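Tendham 12-Inch Window Shade Kit: Six Months In
December 21, 2020

I bought the Tendham blackout roller shade kit in May for a bedroom that faces east. The sun comes over the garage before six in summer and I had been sleeping with a shirt over my eyes. The kit was sold by Skirkitz, and it arrived in four days in a long cardboard tube.

In the tube you get the shade on its roller, two brackets, screws, drywall anchors, a bead chain and a hold-down clip for the chain. The instructions are one folded sheet. The drawings are fine but the text is small, and the left and right brackets are not marked. I put mine up the wrong way first and had to swap them.

Cutting the roller to width is the hard part. The sheet says to use a hacksaw and a utility knife. I measured twice, cut slowly and still ended up with a slightly ragged edge on the fabric. You only see it when the shade is halfway down. If your window is a standard size, pay extra and get it cut.

Once it was up, it worked well. The fabric lets no light through. Some still comes in along both sides – this is true of any shade mounted inside the window – but the room is dark enough to sleep in until seven. The chain runs smoothly and the shade stops where I leave it.
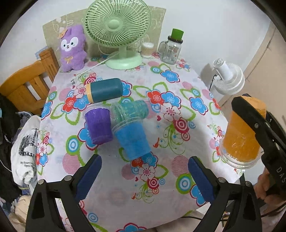

Airflow is my main complaint. With the shade down and the window open, the fabric sucks against the screen and then slaps back, and on a breezy night it will wake you up. I tried leaving the bottom few inches open, but that let the light in. In the end I shut the window and ran a fan on a table, a pale green one with a broad round base. That took care of the noise, though the room was stuffier in July than I would like.

Cleaning is easy. A dry cloth takes the dust off. I used a damp one on a fly mark and it left no stain.

Before this I had a Gagnon shade with a spring roller. It cost less, but the spring went weak after two years and it would not stay down. The chain on the Tendham should last longer, and the bottom bar is heavier.

Four stars. I took one off for the unmarked brackets and the cutting. I plan to order a second one for the back room, already cut to size.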